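I wasn't going to sign up for the breathwork retreat. I had the tab open for six weeks, and every night I'd look at the photo of the lake, look at the price (400 dollars, shared bathroom), and go make toast instead. Then one Thursday my shoulders were up around my ears by lunchtime and I thought, okay, fine, and typed in my card number before I could talk myself out of it.

So! Wevham. If you've never been, it's one long street, a feed store and a bakery that closes at 2, and then you drive up a gravel road that makes you question your tires until you get to Forklow, the old farmhouse where they hold these weekends. My phone gave up at the second gate. I'd told everyone at home that I was looking forward to being unreachable, and I panicked for a solid hour.

I should say that I've done yoga on and off since college and I meditate when I remember to, so I thought breathing would be the easy part. You lie on a mat under a blanket, someone plays a drum track, and you breathe in a circle with no pause at the top or the bottom. The long session on Saturday was 66 minutes. At first I mostly thought about whether I'd locked the car. Then my hands went tingly and curled up like little claws (they warn you about this, it has a name, I've forgotten it), and after that I cried, pretty loudly, about a dog I had when I was nine. I have no explanation. I hadn't thought about that dog in years.

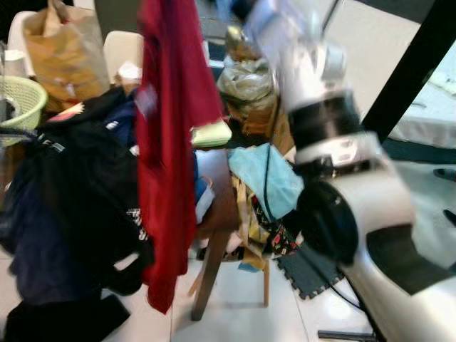
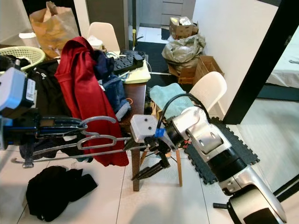 Afterward we had soup and were asked to stay quiet until dinner, but on the porch a woman from Drarby leaned over and whispered that her first time she'd felt nothing at all, just bored and a bit chilly, and that she'd come back mainly for the soup. It was the most comforting thing I heard all weekend. I'd been lying there comparing my crying to other people's crying, and wondering if mine was the right sort. She said she stopped waiting for something big to happen around her third retreat and now she just likes how well she sleeps.

And oh, the sleep. I went out like a light at 8:30 and didn't move until the bell. I can't remember the last time I did that without a cold.

What I've kept up since coming home is very small. I set a timer for 6 minutes in the morning, before coffee, and breathe in for four and out for six, sitting on the edge of the bed with my eyes shut. Some mornings I skip it. I tried the circular breathing by myself once and got so lightheaded that I quit and ate a banana, so I'm leaving that one for when there's a teacher in the room.

They're running another weekend in July with a half day of silence added on. I've got the tab open again.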